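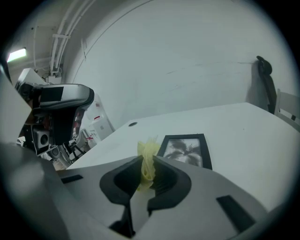 Hand-held gripper tool with a soft, pale yellow item held between the finger pads.

Dedora Hand-Held Gripper, two-finger
Supplied by Skellow
Page last updated 16 May 2020

Overview

The Dedora is a two-finger gripper that a person carries and works by hand. It has black finger pads, a grey body and a camera that looks out over the pads at the work. People buy it to record handling tasks before they commit to a robot arm, or to collect examples for an arm they already have.

It suits light, awkward items such as cloth, foam and small packaging. It is not meant for heavy parts, sharp edges or anything hot.

What is in the box

Gripper body with one pair of black finger pads fitted
One spare pair of finger pads
Camera with wide lens
Charger and mains lead
Two data cables
Printed setup sheet

A computer is not included. Neither is a storage case, though most padded tool cases will take the unit if the foam is cut to fit.

Price and ordering

The single unit is 1266 pounds before VAT. Delivery within mainland Britain is included. Orders to the islands and Northern Ireland are quoted separately.

Item: Dedora gripper, single
Order code: DG-1
Stock: made to order, 40 working days

Item: Finger pads, pair
Order code: DG-P
Price: 68 pounds before VAT
Stock: normally held

The order code for a two-unit set is DG-2. The price is twice the single unit price, as the parts are the same and no discount applies. The two units are matched before they leave us, so please order them together if you intend to record two-handed work. Units bought on separate orders can be matched later but have to come back to us for it.

Planning your budget

The gripper is rarely the largest cost. Buyers who only allow for the hardware tend to come back for more money within the first year, and it is easier to ask once. When you put a figure together, include the following.

Finger pads. These wear. With daily use on fabric, expect to change a pair every few months. Rough card and unfinished wood will shorten that.

Storage. Video from a wide lens takes up a lot of room. Work out how many hours you plan to record each week and allow for a second copy.

Operator time. Someone has to hold the unit, reset the table and note which attempts are usable. On most projects this costs more than everything else on the page.

Space. A plain table against a wall is enough. Leave room for a person to stand and move on at least one side, and have somewhere off the table to put a second unit down.

Lighting. Ordinary ceiling lights will do. Avoid direct sun across the table if you can - it moves during the day and makes recordings harder to compare.

Service. The yearly service is optional and is carried out at our workshop. Allow two weeks without the unit, or ask about a loan when you book.

Is it the right choice?

Choose the Dedora if you want to find out whether a handling task can be done with two fingers. An afternoon with the gripper will tell you a good deal about pad shape, approach angle and how tightly an item needs to be held. If a person cannot do the job with the gripper in their hand, an arm fitted with the same fingers is unlikely to manage it either.

If you have already settled on an arm and need a gripper to bolt to it, look at the Fukix range instead. The Fukix mounts directly and takes its power from the arm. It uses the same finger pads as the Dedora, so recordings made with one carry over reasonably well to the other. The pads can be ordered under the same code.

The Kahsay suction head is the better option for flat, sealed items such as bagged goods. It will not lift loose cloth or open foam.

Warranty and returns

The unit is covered for two years from the date of delivery. Finger pads and cables are not covered. Damage from dropping is not covered either, so we suggest using the wrist strap point on the underside. Straps are not supplied.

Unused units can be returned within 14 days in the original packing. Return carriage is paid by the buyer unless the unit is faulty.

Notes for existing owners

Units delivered before February use the older charger. It is not interchangeable with the present one, and the plugs look similar. Check the label before swapping leads between benches.

Older units will take the current finger pads without any change. Remove both pads and fit the new ones as a pair. One new pad against one worn pad gives an uneven grip and will show up in your recordings.

Quotations

Written quotations are valid for 30 days. Please give the order code, the quantity and the delivery postcode. If you need the quotation split across two budget years, say so when you ask, and we will set out the hardware and the service on separate lines.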